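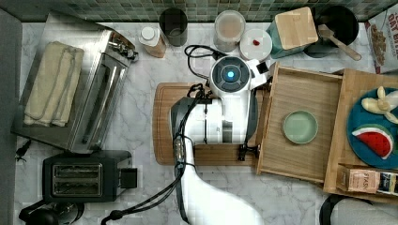
Macaraeg, April

Figure 3. Counter layout used in the serving-tray trials, seen from overhead.

3.2 Counter layout and tray placement

All placement trials were carried out on a single kitchen counter with a white marble top and a green mosaic tile backsplash. The counter was selected from 6 candidate surfaces surveyed by Galang and Daher. Its length allowed a cutting board and two trays to stand side by side without stacking, a condition that the smaller Peleo kitchens did not meet.

The cutting board is rectangular, with a groove around its surface and one rounded end, and is darker than the trays. It serves as the preparation zone. The trays are of light wood. The smaller of the two has raised slatted sides and stands directly to the right of the board; in Figure 3 it holds one small round plate, pale green with a raised rim. The larger tray stands further to the right and carries the blue plate.

Item sets were drawn from a list compiled by Evangelista. Each set combined food items with at least one packaged dry good, so that rounded and flat-sided objects shared the same tray. In the layout of Figure 3, the blue plate holds a toy banana bunch and a toy watermelon slice, and a small tea box (STASH) lies on its side at the bottom of the tray. Toy produce was used throughout the study to avoid changes in weight and surface condition between sessions. The toaster was kept on the counter as a fixed obstacle and was not scored.

Plate color was treated as a category label. Participants in the sorting task were told that the green plate was for single portions and the blue plate for shared items. No other instruction on color was given. Magbanua and Aquino coded the resulting layouts independently, using the zone scheme introduced in the Komen pilot. Disagreements were resolved by a second reading of the overhead record.

A total of 128 layouts were retained for analysis. A layout was excluded if an item rested on the rim of a tray or if a plate had been moved onto bare counter, as neither case could be assigned to a zone. Boxes were coded as upright or lying, with no further distinction of angle. Plates extending past the limit of the recorded area were assigned to the tray beneath them, provided that the tray itself could be identified. Results by zone are reported in Section 4.1, and the full item list is given in Appendix B.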